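**Thursday, October 17, 2019 — Stiltow cell, bread bagging**

Third fault on the right arm this week and I still don't buy the explanation.

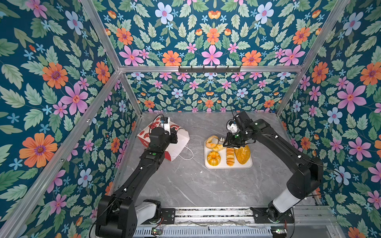 Trinard's answer, passed on by Nives, is that the gripper over-closes when the wrist camera misjudges the height of the item. Maybe. The log has the close command going out at 30 N and the current carrying on up for another 200 ms after the stop was sent. A bad height estimate doesn't do that. A stop that gets ignored does.

Things I checked:

- E-stop: drops both arms. Fine.
- Soft stop, left arm: fine.
- Soft stop, right arm: late on the long seeded loaf, fine on the croissant. Don't like that at all.
- Swapped the right gripper cable for the August spare. No change.

Chrysanthi reckons it's the firmware Hellholm pushed, as the left side never got it. Plausible, but she also blamed firmware for the dead relay. I'd want to see it fail on the old version before I sign anything.

The report says "within tolerance over 100 cycles". Whose tolerance? Nobody wrote down the stop time, only whether the bread was squashed. Bread is a poor force gauge.

Until it's sorted: no hands in the cell with the right arm energized, soft stop or no soft stop. Speed capped at 30 per cent.

Tomorrow — roll the right arm back, run 300 closes, log every stop. Ask Nives for Trinard's raw data again.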